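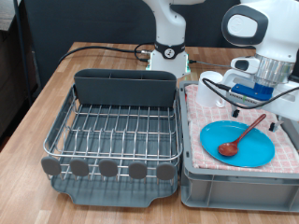

Home | Equipment | Parts | Rental | Service Area | Contact

Equipment > Recycling > Glass Crushers

Tulten 3885 Glass Bottle Crusher

The Tulten 3885 is a stand-alone glass crusher for bars, hotels, banquet halls and small transfer stations. It takes whole bottles and jars at the top and gives crushed glass at the bottom, in a bin on wheels. We at Omitz sell it, install it and repair it, and we keep the wear parts on our own shelf in Brindimier.

Many of our customers come to us with the same problem. The glass container behind the building is full of air. Bottles do not fold and do not pack, so the hauler is called often and takes away very little weight each time. The staff also do not like to carry glass outside at closing time, and the neighbors do not like to hear it. With the 3885 the bottles are broken inside a closed chamber, and the bin needs to be changed much less frequently.

How the machine works

The operator opens the feed door and puts bottles into the chute. A rubber curtain hangs behind the door and a second curtain hangs before the chamber, so the pieces cannot come back to the operator. In the chamber a shaft with 8 hammers turns and breaks the glass against a fixed steel plate. The broken glass falls through a grate into the bin. The grate decides the size of the pieces. Two grates are delivered with the machine, one coarse and one fine. Please ask your glass buyer which size they accept before you choose, for it is not the same with all of them. Some color-sorting plants refuse fine glass completely.

Caps and corks may stay on the bottle, but they will be mixed in the crushed glass. If your buyer wants clean material, take them off first. Labels are not a difficulty.

What you must not put in

Ceramic plates and cups, light bulbs, window glass, oven dishes, mirrors, full or pressurized bottles, and any metal bigger than a bottle cap. Oven dishes are the ones we see most. They look like ordinary glass, but they melt at a different temperature and one dish can spoil a whole load for the buyer. The hammers also suffer from ceramic, and damage of this kind is not covered by the warranty.

Standard equipment

Welded steel cabinet, powder coated gray
Feed door with safety switch
Emergency stop button on the front
Hammer set, 8 pieces, reversible
Coarse grate and fine grate
2 collection bins with wheels and lids
Dust filter with washable insert
Printed operator manual and wall card

Optional equipment

Bottle feed table, left or right side
Bin lifter for emptying into a large container
Sound cover for indoor rooms
Lockable power switch
Extra bins

Installation

The machine must stand on a level concrete or tile floor. Wood floors carry the vibration into the building, and we do not recommend them without a steel plate underneath. It must be kept dry, so for outdoor use a roof is required. Leave enough space in front to pull out the full bin and turn it, and remember that a full bin of crushed glass is very heavy. We have seen bins that could not pass the door of the room where they were filled. Our technician will measure the door, the passage and any ramp before the order is confirmed. This visit is free inside our service area.

The electrical connection must be made by a licensed electrician. Tell us which supply you have in the building, and we will order the motor for it. Changing the motor later is possible but it is expensive.

Daily and monthly care

At the end of the day, switch off the machine, lock the power, and wipe the feed door and the curtain with a damp cloth. Gloves and eye protection must be worn. Sugar from soda and wine will make the chute sticky in warm months and flies come quickly. Warm water with a little dish soap is enough. Do not use a hose, as water can go into the bearing housing.

Once a month, check the curtains for cuts and wash the filter insert. Let it dry completely before you put it back. The hammers should be turned when the front edge is round, and replaced when both edges are round. Customers with a service contract do not need to watch this, we do it at each visit.

Service contracts

We offer 2 levels of contract. The Basic contract includes planned visits, greasing, turning of the hammers and a written report. The Full contract includes the same, and also all wear parts, labor for repairs and a replacement machine when the repair cannot be finished at your place. Both can be signed for new machines and for used ones, after an inspection.

We also service the older Wihongi bottle crushers. Hammers and curtains for the Wihongi are still in our stock, but the control board is not made any more. If your board has failed, please call before you buy a used one from the internet. In most cases we can fit a simple relay box in its place.

Rental

The 3885 can be rented by the month, with delivery and pickup. It is a good way for summer venues, and also for a customer who is not sure about the quantity of glass he has. A part of the rent is taken off the price if you decide to keep the machine. Rental machines for the summer are usually reserved by March.

Ordering

For a price, please send us the type of business, how often your glass container is emptied now, and whether the machine will stand inside or outside. A photo of the room helps us very much. Shayne Ormsby prepares all quotations for crushers and can also arrange a demonstration with your own bottles at our shop in Brindimier. Calls are answered until 5 p.m., and after this time you can leave a message with your number.

Tagged: glass crushers, bar equipment, waste reduction, Tulten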